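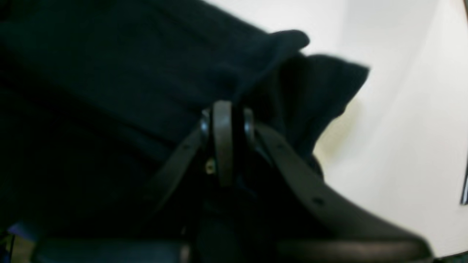

Another hotel award, another press release

19 January 2020

The Dallura, out past the marina, has been named "Coastal Stay of the Year" and the local paper ran the announcement pretty much word for word. I stayed there in June. I have questions.

First, who votes? I looked for the rules and found a page saying winners are picked from nominated members. Members pay to belong. The page doesn't say how many were nominated in this category, and I'd like to know, as I can only think of two hotels on that stretch of coast big enough to bother.

The release talks up the 200 rooms, the "barefoot luxury" and a ballroom that seats 700. Fine. My room faced the loading dock. Breakfast cost $23 and the eggs had been sitting a while. The front desk was friendly, I'll give them that, and the beach is lovely, but the beach was there before the hotel and you can park at the public lot and walk on for free.

My friend Xiomara Haverford says I'm being a grouch and that an award like this brings people to town in the slow months. Maybe. I asked Cletus Rosenthal, who rents kayaks by the pier, whether he'd noticed any extra business since the place opened. "They have their own kayaks," he said.

What bugs me most is that the Skondum, a plain old motel four blocks inland, has clean rooms, a pool and an owner who lends you beach chairs. It won't be winning anything. I booked it again for this summer, ground floor, away from the ice machine.

Filed under: travel, complaints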